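Robot Arms Unpack the Groceries at Tarex Open Day

GILWOOD, November 30, 2018 – If you have ever come home with both hands full and wished somebody else would put the shopping away, the Tarex workshop in Gilwood was the place to be this week. The company threw open its doors for its yearly open day, and the longest line by far was for the grocery table, where a pair of robot arms took on a job most of us do without a thought.

The task is simple to explain. Groceries arrive in a plastic shopping bag, and the arms have to move them into a basket. There is no special tray and no marked spot where each item has to sit. The bag crumples, the food slides around inside it, and the fingers have to find a way in.
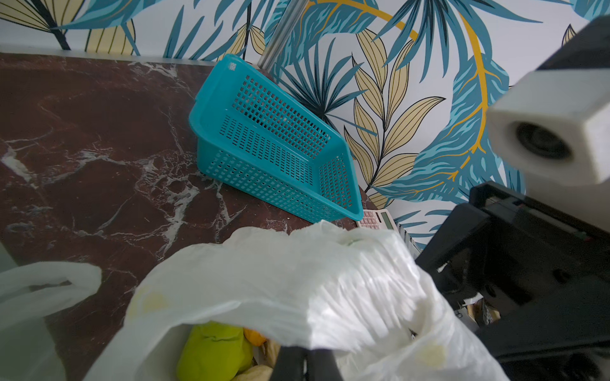 Going in: gripper fingers reach into the opening of a shopping bag at the Tarex grocery table.

Plastic bags are a real headache for robots, the Tarex team told visitors. A box keeps its shape. A bag changes every time you touch it, and its thin, shiny folds can hide the very thing the arm is looking for. That made for some great suspense! People leaned in over the rope, went quiet while the fingers moved, and gave a proper cheer when something came out in one piece.

Food adds troubles of its own. Squeeze a bun too hard and you've got a flat bun. Hold a piece of fruit too gently and it's on the floor (this did happen, more than once, and the crowd loved it). The staff were relaxed about the misses and kept answering questions right through them.

The setup, called Jarnden, has been in the works since April. Each arm carries a small camera close to its gripper, giving the system a close view of whatever it is about to pick up. Tarex says Jarnden has logged 1733 practice runs so far, with plenty of different groceries and bags that don't always open the same way. Speed isn't the goal yet. A person could empty the bag in a few seconds, and several kids in the front row were quick to point that out.
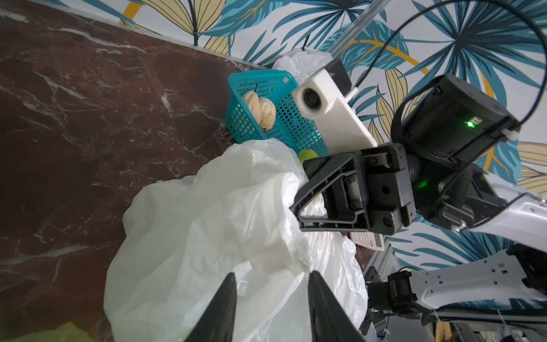
Buns in the basket, with both of Jarnden's grippers at work around the bag.

What got people talking was how ordinary it all looked. Leafy wallpaper, a marble countertop, a mesh basket: it could have been a corner of somebody's kitchen. The team said it wanted patterns and busy colors behind the work, as a plain white lab wall would make things too easy for the cameras.

The rest of the building was well worth a wander too. A tour left the lobby every half hour, and upstairs there was a table of old gripper parts that visitors could pick up and try for themselves. The Long Room, normally used for staff meetings, was given over to drawings by local students of robots they would like to have at home. There were 100 of them on the walls, and dishwashing was a very popular theme.

The student drawings will stay up for another 14 days and can be seen during normal office hours. Entry is free, and visitors should sign in at the front desk.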